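Section 4. Sorting Packaged Goods into the Counter Basket

4.1 Scope

This section applies to all Rezende self-service counters supplied by Nolness. It covers loading the slotted basket with small packaged goods. Refrigerated items are covered in Section 6.

4.2 Before Loading

1. Wipe the counter surface with a dry cloth. Do not use abrasive pads on glossy finishes.

2. Set the basket on the counter with its open top facing up. Confirm that all four corners rest flat.

3. Check the slots in the walls and floor. Remove any crumbs, labels, or film caught in the openings.

4. Place boxed and sealed goods on the counter beside the basket. Keep printed panels facing up where the shape of the package allows.

CAUTION: Do not load a basket with a cracked rim. Return it to Jutel for replacement under part number 243.

4.3 Loading

1. Place wrapped cakes and other soft items on the basket floor first, in a single layer.

2. Add small flat items beside the soft items. Do not lay them on top.

3. Stand narrow packages upright only after the floor layer is complete.

4. Leave tall boxes on the counter if they rise above the rim when laid down.

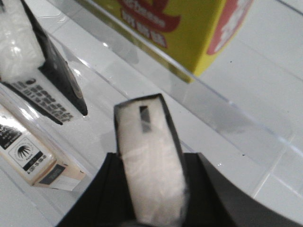
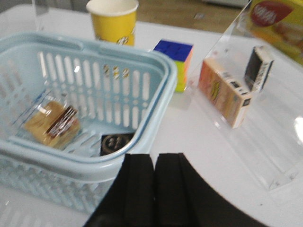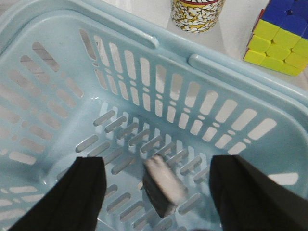

5. Stop loading when the contents reach the lower edge of the rim. The maximum load is 2,000 grams, including the basket.

6. Carry the basket level, with both hands on the rim. Do not slide a loaded basket across the counter.

NOTE: Paper cups are to be kept outside the basket. They crush easily and may leave residue on other packaging.

4.4 Unloading and Cleaning

1. Remove upright packages first, followed by flat items and soft items.

2. Inspect each clear wrapper for splits. Set damaged goods aside and record them on the Fistel stock sheet.

3. Rinse the empty basket in lukewarm water. Use a soft brush on the slots, working from the inside out.

4. Turn the basket upside down on a rack and allow it to dry fully before it is used again.

CAUTION: Do not place the basket in a commercial dishwasher. High temperatures can warp the rim.

4.5 Inspection Interval

Inspect each basket every 28 days. Keep 2 spare baskets at each counter. Record the result of each inspection on the reverse of the stock sheet, and retain completed sheets until the May review.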